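From: Evdokia Stergiou
To: gripper-users list
Date: September 6, 2018
Subject: Re: Finger wear and marker plates on the hand-held unit

Harsh Malhotra wrote:

> We have two of the hand-held grippers with the orange ribbed fingers.
> On one of them the left and right fingers no longer close evenly. The
> width we get from the markers jumps when the fingers are near shut,
> and after a long session the left one reads wider than it is. I have
> swapped the fingers and it made no difference. Is this a camera
> problem or a mechanical one? How often do the rest of you check
> yours? We do kitchen items, mostly plates and small appliances.
>
> Harsh

Harsh,

We had the same thing in January on our older unit and it was mechanical. I would leave the camera alone until you have checked the base plates.

The fingers sit on flat black bases and the markers are on the bases, one under each finger. If a base can rock, the marker tilts with it, and the width reading goes off even though the finger looks fine. Swapping the fingers does not change that because the base stays where it is. Ours had a screw that had backed out less than a turn. You could not see it. You could feel it if you held the body still and pushed sideways on the base with a thumb.

What I do now, in this order:

Open the fingers all the way and wipe both markers with a dry cloth. No alcohol on printed markers. Yannick Lacroix used it on one of ours and the black went gray at one corner, and that marker dropped out in low light until we put on a new one.

Push each base sideways, then forward and back. Any play at all, take the finger off and tighten the screws underneath. Go a little at a time on each screw and not all the way down on one side first, or the base ends up twisted.

Close the fingers slowly on a feeler gauge and write down the width you get. We use the 2 mm one. Then do it again with the gripper turned upside down. If the two readings disagree, something is still loose. If they agree and are both wrong, redo the calibration.

Look at the grooves on the inner faces of the fingers. Food gets in there and changes how a thin plate sits. An old toothbrush and warm water is enough, with the fingers off the body, and let them dry before they go back on.
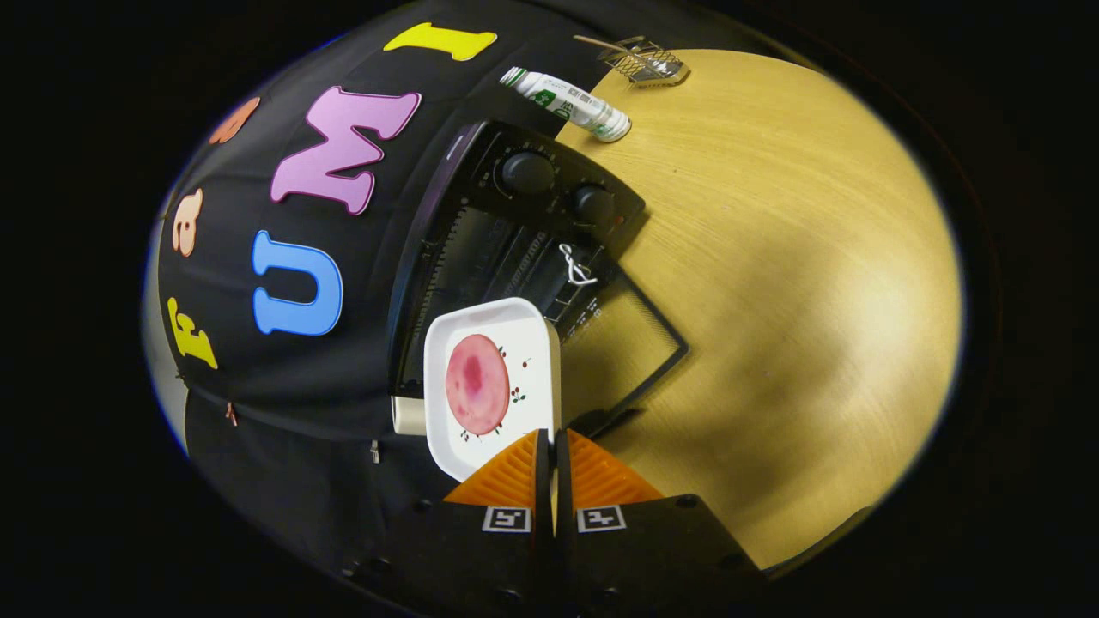 After that I run a short session on one fixed setup before the unit goes back to normal work. Ours is a plate, a slice of ham and the toaster oven on the round table, with the oven unplugged. A small plate with a raised rim is a good test. You have to come in low and the rim gives the fingers very little to hold, so any uneven closing shows up as the plate turning in the grip. I do the pick and place a few times each way and then look at the width trace. It should come down in one smooth line and stay flat while the plate is held.

Keep the lighting the same from one check to the next. We have black fabric around the table and the room is fairly dim, so if the markers hold up there they hold up anywhere else we work. The dark glass on an oven door can throw reflections too. If you see dropouts only when you face the oven, move the lamp before you take anything apart.

On how often: Floarea Bogdan keeps the log for our units and she went back through it for me. We have 1,367 sessions on the older one and have had to tighten a base 4 times. Three of those were right after somebody had changed the fingers. So now we do the thumb check at every finger change and the full list every 43 sessions. The odd number is only how many rows fit on a log sheet — when the sheet is full, the unit comes to the bench.

If the bases are tight and the reading still jumps near shut, check whether one marker is getting shaded by the finger above it as they close. Neelam Agarwal at Rimerico saw that with a taller set of fingers. She moved the markers forward on the bases and had to recalibrate, but it has been steady for her.

Could you post a trace from before and after you tighten things? One slow close is plenty. Please also say which screws you have, the short ones or the long ones. The long ones can bottom out before they clamp, and then they feel tight when they aren't.

Evdokia

Recent threads on this list
Finger wear and marker plates on the hand-held unit
Replacement screws from Orlandini, short or long?
Width trace has steps in it after recalibration
Cleaning printed markers
Lisirov bench mount, hole spacing
Log sheet template (updated)
Clelolitz meeting notes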